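Section 4: Lowering the water level with the Grirkden gate controller

This section is for the dam operator and for the person on duty downstream at the Dilley weir. Please read it completely before you touch the control panel. Installation of the level sensor is explained in Section 3.

Before you start

1. Check that the ice warning signs are standing at both boat ramps.
2. Call the Dilley weir and tell them the planned opening time. Write down the name of the person who answered.
3. Unlock the Samell cabinet and turn the main switch to LOCAL. The green lamp must be on.
4. Enter the site code 3039. The display shows the present level.
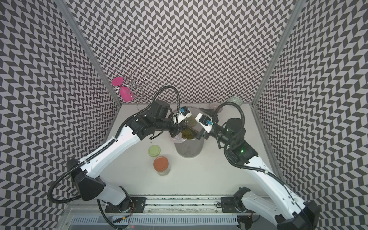
The sensor well needs cleaning before every drawdown, and the mud and weeds you take out should go in a lined container. Pull the bag over the rim on all sides; in the picture a clear plastic bag lines the gray container, so that it does not slide down when wet material falls in. Then flush the well with clean water and wait until the reading on the display is quiet.

Opening the gate

5. Select DRAWDOWN in the main menu and press ENTER.
6. Set the target level. At our site the winter target is 694 feet. Do not copy this value to another site.
7. Set the opening step to 2 inches. After each step the controller makes a pause by itself.
8. Press and hold START until the horn sounds.
9. Watch the flow reading. It may rise up to 400 cubic feet per second. If it goes higher, press HOLD and call the engineer.

CAUTION: When the water goes down, the ice near the shore loses its support and can break without any sign. Stay off the ice and off the exposed bottom, also for reading the staff gauge. Use binoculars from the bridge.

Note: The Takagi backup motor does not stop at the target level. If you run on backup, one person must stay at the panel the whole time.

After the drawdown

10. Turn the main switch back to REMOTE and lock the cabinet.
11. Write the final level and the time in the log book.
12. Sweep the gauge room table and floor. Dry crumbs and dirt attract mice, and mice chew the sensor cable.

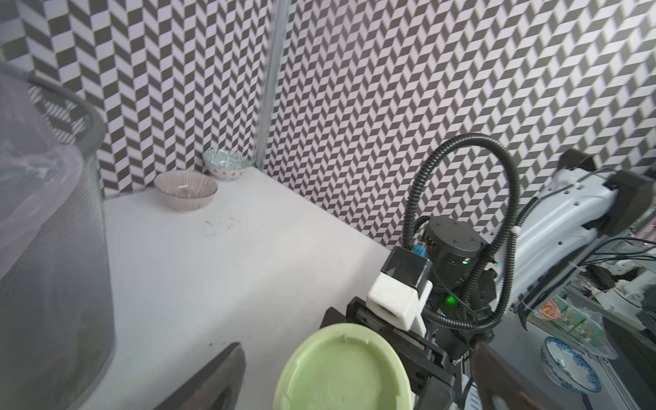 Crumbs on a white tabletop, with a mesh wastebasket at the left.

Changes to the target level are approved by Sayaka Fujimoto. For questions about the sensor or the backup motor, ask Hauke Bauerfeind. The sensor calibration is repeated every August, see Section 5.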